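Viklund Two-Arm Bench Kit: Cans and Bottles Pickup
Zustent Equipment / Benchtop / Two-arm kits

Short version: it picks up drinks off a table and puts them on a low shelf. Slowly. Whether you want to pay for that in June or wait another year is what this page is for.

What you get
Two arms, mounted facing each other
Table rails, black, pre-drilled
Low shelf, drops onto the table top
Wrist cameras, one per arm, plus one fixed camera and clamp
Two spare sets of finger pads
Cables. More than you think, plan a tray for them
Controller and power supply, sits on a desk next to the table

Computer not included. Table not included unless you order the Alavwood top (part 810, ships flat, needs 40 minutes and a second pair of hands).

Kit weight and crate size are on the spec sheet, ask and we email it. Price on request, changes with the arm lengths.

Can it do the chore yet?
Depends which chore. Standing cans, good. Cans lying down, ok if there's space on both sides for the fingers. Cans lying against each other, it will nudge one while going for the other and then have to start over. Shiny lids still throw the cameras off under strong ceiling lights. Soft water bottles are worse, clear plastic is hard to see and it squashes. Flat packages, dont bother for now.

Ottar Kvam ran the count at our Clellska shop: 1,301 pickups logged on the long setting before he swapped the pads. Pads looked fine, he swapped them anyway. Full log on request.

What we would not buy it for: clearing up after a party, restocking a real cooler, anything with glass. A person with a crate beats it every time on speed. What people do buy it for is teaching, trying out their own software, and seeing where the hard parts are before they spend on a full line.

Setup notes
Bolt the rails first, then the arms. Not the other way.
Leave slack at the wrists or the cable loops will catch.
Plain table top or a plain sheet on it, both work. Patterned cloth no.
Run the arms empty before you put drinks down.
Keep the stop button on the desk side where you can reach it. Seperate cable, do not run it under the table.

Warranty 2 years on arms, pads and cables excluded. Returns in the original crate only. Orders and questions go to Cinzia Zuccaro at the Zustent desk, mornings are best.

The work, cans and bottles:

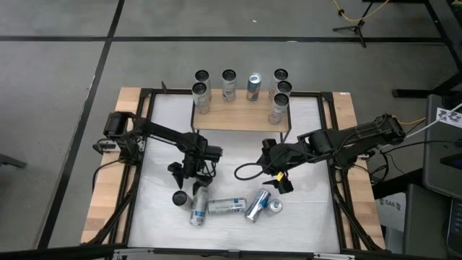
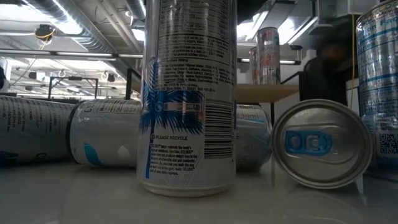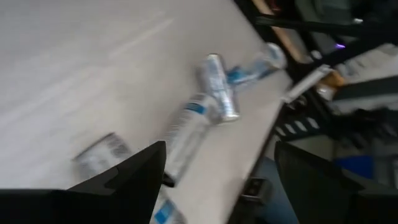
Can I leave it running in my kitchen while I'm at work?
Please don't. The kit has no guard around it and needs an adult in the room with the stop button in reach. It also can't wipe up a spill, so one burst can and you come home to a sticky controller. Fine for an hour in the evening while you're there, on a table that's bolted down or too heavy to shift.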